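FOR IMMEDIATE RELEASE

November 13, 2025

Clesley Opens Linen Reuse Counter at Bomisik Mill, Takes In Household Textiles Starting in February

CLESLEY - Old towels, sheets, table covers, odd curtains. All of it now has somewhere to go. Clesley, the household textile reuse company, will open a public drop-off and resale counter on the ground floor of the Bomisik mill building this February. Free to drop off, no appointment.

The counter replaces the monthly collection at the Pillai Street lot, which ran out of space well before it ran out of bags. The new space is 60 feet deep and has a loading door, heat and a real sorting room in back.

What we take

Bath and kitchen towels, any color. Flat and fitted sheets. Blankets, as long as they're clean and dry. Cloth napkins and table linens. Curtains without the hardware please, take the hooks out first. Small tears are fine, so are faded spots and missing labels.

What we can't take

Pillows, comforters, mattress pads, rugs, anything with mildew or oil on it. Oil especially. One rag can spoil a whole bag and then teh bag goes to the landfill.

Where it goes

Items in good shape get washed and sold at the counter, most of them for $2 or $3. Worn pieces go to Jondov, our partner for cutting and baling, and come back as shop rags or get shredded for padding. Animal shelters can ask for towels at no charge. There are 209 households already signed up for drop-off reminders from the Pillai Street days, and that list carries over, no need to sign up again.

Hours and parking

Open mornings through early afternoon to start. Evening hours once staffing is set. Parking is on the river side of the building; the front spaces belong to the other tenants so please dont use them. Ramp at the loading door.
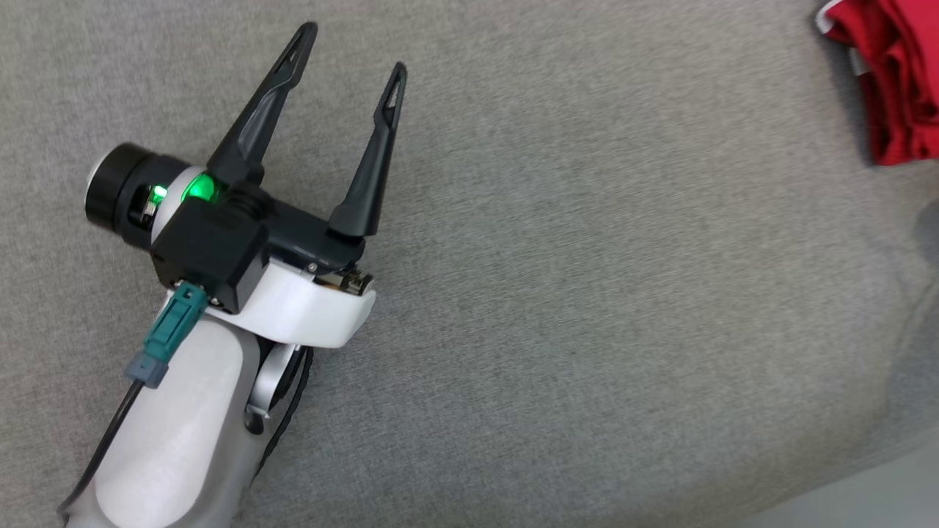
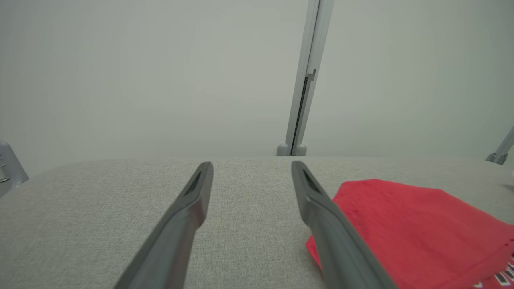
Gray woven fabric in all of these, plus a red cloth in each one.

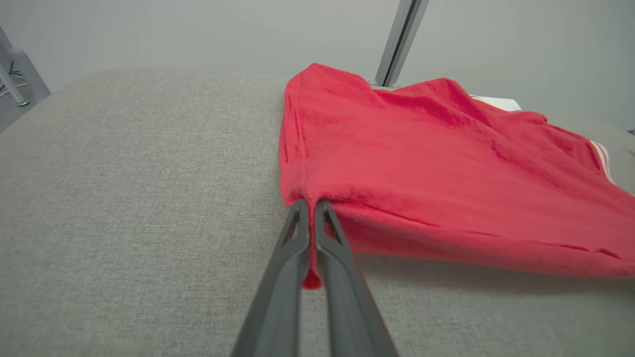 Before you come

Wash and dry everything. Bag sheets and towels separately if you can, it speeds up the line. Clear bags are best. Tie them, don't tape them. Large loads, say from a motel or a rental house, need a call first so the loading door is free.

Receipts available on request. We don't put a value on donated items, that part is up to you.

About Clesley

Clesley collects, sorts and resells used household textiles. The Bomisik counter is its first permanent public location.

Press contact: Clesley press desk, Bomisik mill building, ground floor. Interior photos of the finished counter will be avaliable after opening.

###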